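So the resampling thing worked, and I have been walking around my apartment telling the cat.

If you read my January post (the long grumpy one), you may remember where I was stuck. I had an arm that could learn to put toy groceries into bowls from demonstrations, and it did fine on anything hard and regular and then made a fool of itself on anything soft. It would come down over a soft toy, hover, shuffle left, shuffle right, and finally close its fingers on air. I blamed the lighting. I blamed the network. I spent a whole weekend blaming a cable. It was the data, and more exactly it was the boring parts of the data.

When I teleoperate the arm, I pause. Everybody does. You swing the hand over, you stop to see whether you're lined up, you nudge it, you stop again, and then you go down and grab. All that stopping gets recorded at the same rate as everything else, so a demo that looks quick to me is full of moments where the right answer, according to the recording, is "do nothing." A policy trained on that learns to do nothing very well! And the hard objects get fewer pauses because I'm more confident with them, so the trouble piles up exactly where I need the most help.

Benjie Barredo had suggested ages ago that I just throw out the frames where the arm isn't moving. I tried it and it was awful. The gripper closing looks a lot like the arm not moving, if all you're checking is the arm, so I was cheerfully deleting every grasp. I checked the gripper too after that, and got something better but jumpy, a robot that had never seen anyone slow down for anything.

What I'm doing now is softer. Every frame stays in the dataset, but I change how often each one gets drawn during training. Frames get a score from how much the hand moves over the next 5 steps plus how much the finger opening changes, and the sampler leans toward the higher scores. There's a floor so the still frames never go away completely. I've been calling it Dondura, after nothing, because the folder needed a name and I was tired. The code is short enough to be embarrassing.

The other change is that I stopped using the overhead camera for the last bit of the reach and let the wrist camera do the talking. I'd resisted this because the wrist picture is low resolution and gets crunchy once it's compressed, and I assumed the policy would hate it. But the fingers are always in it, and so is the gap between them, and that gap is most of what you need to know before a grasp. My favorite test object is the soft ketchup bottle, mainly because it gave me so much grief. It has a big obvious label and a bright red body, so finding it was never the issue. Getting the fingers around it at a decent angle when it's lying on a diagonal, that was the issue. 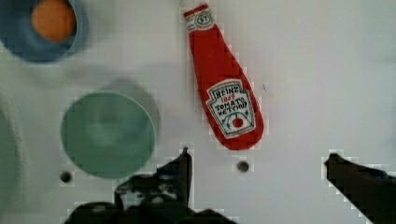

Jocelyn Dalisay wrote back after I sent her the draft of this that she didn't buy it yet, because I'd changed the camera and the sampling in the same month and then given all the credit to the sampling. Fair! She also wanted to know if the old policy would have caught up if I'd simply trained it longer, and whether I was testing on layouts I'd already demonstrated without meaning to.

I hadn't run the first two comparisons properly when she asked. So I went back and did it the dull way, which took most of my evenings for a while. Same demos for everyone, 487 of them. Same network. Four versions: overhead camera with plain sampling, overhead with the new sampling, wrist with plain, wrist with new. I let the plain ones train for twice as many steps as the others, to be generous.

The camera did matter, and Jocelyn was right that I was underselling it. Switching to the wrist view with plain sampling got rid of a good part of the air-grabbing all by itself. But the hovering stayed. It would get to a lovely position over the bottle and just sit there, like me in front of the fridge. The new sampling with the overhead camera had the opposite problem, with no hovering at all and a very confident grab next to the object. Only the two together gave me something I'd let run while I was making dinner. Training the plain ones longer made them hover in a slightly smoother way, and that's the nicest thing I can say for it.

Out of all the runs I scored for the combined version, 237 ended with the toy in the bowl I'd asked for. I'm not going to turn that into a percentage here, because I threw out a batch where the arm's base had come loose and I still need to decide what's honest to do about those. When the table goes up, it'll have every run in it, the loose-base ones included and marked.

As for the layouts, I now shuffle the bowls and toys from a random list and I don't look at the list until the demos are finished. It's a low-tech fix and I should've been doing it since the start.

A few things that don't work, so you don't think I've gone soft. Anything round inside a bowl is still hard. If I ask for a thing to be taken out of one bowl and put in another, the fingers tend to come down too wide and bump the rim, and the policy has no idea what to do about a bowl that has moved. I have very few demos of that and they're all a bit sloppy. Also, the score is thrown off by my own shaky hands. If I wobble, that counts as motion, and the sampler thinks the wobble is terribly important. I smooth the recordings first now, but how much to smooth is a number I picked by squinting at plots.

Gerardo Evangelista asked if the scores could be learned instead of written by hand. Probably, yes. I'd like to see someone do it. I've got a feeling the hand-written one gets you most of the way on tasks like mine and falls apart on anything where holding still is the whole point, say keeping a cup level or waiting for something to pour. I want to try a pouring task next (with beads, I've learned my lesson about liquids) and see how badly it goes.

If you want to try this at home, you don't need my code. Take your existing dataset, plot how much the hand moves at each step, and look at how much of it is flat. Mine was so flat I thought I'd loaded the wrong file. Then start with a gentle weighting — really gentle, gentler than you think — and turn it up until the arm gets twitchy, then go back a notch. Watch the gripper channel separately. I can't say that one loudly enough.

I'll put the full table up once I've sorted out the loose-base runs. The beads are already in the mail.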